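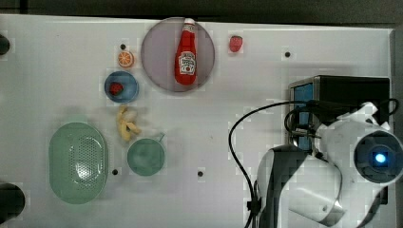 **Ticket 657 - dishwasher quits mid-cycle, breaker trips (unit 2, Cirnside)**
Opened by: Eleni Krasniqi
Status: closed, see bottom

**First note**

Hi all, Eleni from unit 2. Our dishwasher has started dying in the middle of the normal cycle and taking the kitchen breaker with it. It fills fine, it swishes for a while, and then click, everything on that side of the kitchen goes off, including the fridge (which is the part I'm really not happy about!). I reset the breaker, the dishwasher beeps at me, and I have to drain it by hand with a cup. It's done this three times now. The short rinse cycle works every time, no problem at all.

It's the Grasunance that was here when we moved in. No error code that I can see, just the little wrench light.

**Reply to Kenneth's questions**

Kenneth Drummond asked me a bunch of things so I'll put the answers in here where everybody can find them:

- Nothing else big was running. Fridge, and the light over the sink.
- Yes, the same breaker each time, the one labeled KITCH L.
- No water on the floor. I took the bottom panel off and felt around under there with a paper towel and it came up dry.
- I did not move the dishwasher or change the plug.
- Detergent is the powder kind, same as always.

He also wanted to know how far in it gets. I sat on the kitchen floor with my phone timer last night and it went at 22 minutes, which according to the booklet is right where it starts heating for the main wash. The rinse cycle doesn't heat. So I'm guessing heater, but I'm only guessing - I teach middle school band, I don't fix appliances.

**Things I tried that made no difference**

Cleaned the filter (gross). Ran it empty. Ran it on the eco setting, which got a bit further and then tripped anyway. Plugged a lamp into the same outlet and left it on all evening, and the lamp was perfectly fine. Then I tried the toaster oven in there, since that pulls a lot more than a lamp, and that was fine too, so the outlet and the breaker seem okay to me.

Rok Ivanov from upstairs told me to just swap in a bigger breaker. Kenneth, I saw your face when I repeated that, so don't worry, I'm not doing it.

**Kenneth's visit**

Kenneth came by with his meter and pulled the machine out. I held the flashlight and wrote down what he said, so any mistakes in this part are mine.

He shut off the breaker, checked that it was dead, unplugged the dishwasher and got at the two heater terminals from underneath. Across the heater itself he got a normal reading, so it isn't burned out. Then he measured from one terminal to the metal body of the machine, and that should read as open, and it didn't! It wandered around and settled near 2000 ohms. He said that's a leak to ground, probably a crack in the heater sleeve letting water in, and that the breaker on that circuit has ground fault protection and was doing exactly what it's supposed to do.

So please, nobody run it in the meantime. I put tape over the power button and we're washing by hand.

**Parts**

The Albers counter had the right heater in stock but with a different gasket, and I nearly bought it before Marin Begović pointed out that the older Grasunance machines use the thicker one. Ordered the matching kit from Bandbridge instead. It took longer and cost a little more. If anyone else in the building has this model, the letters you want are at the end of the model number, inside the door on the left edge. Ours ends in K.

**After the new heater**

Kenneth put it in this morning, 20 July 2025. Terminal to body now reads open. We ran one normal cycle empty and then a full load with the awful lasagna pan in it, and both went all the way through without tripping. I checked under the panel after each one, still dry. The wrench light stayed on until we held Start and Cancel together for five seconds, so write that down somewhere.

One leftover: the fridge shouldn't be on the same circuit. Kenneth says that's a separate job and needs its own ticket, so I'll open one tonight.

Closing this. Thank you Kenneth! The old heater is in a bag by the back door if you still want it.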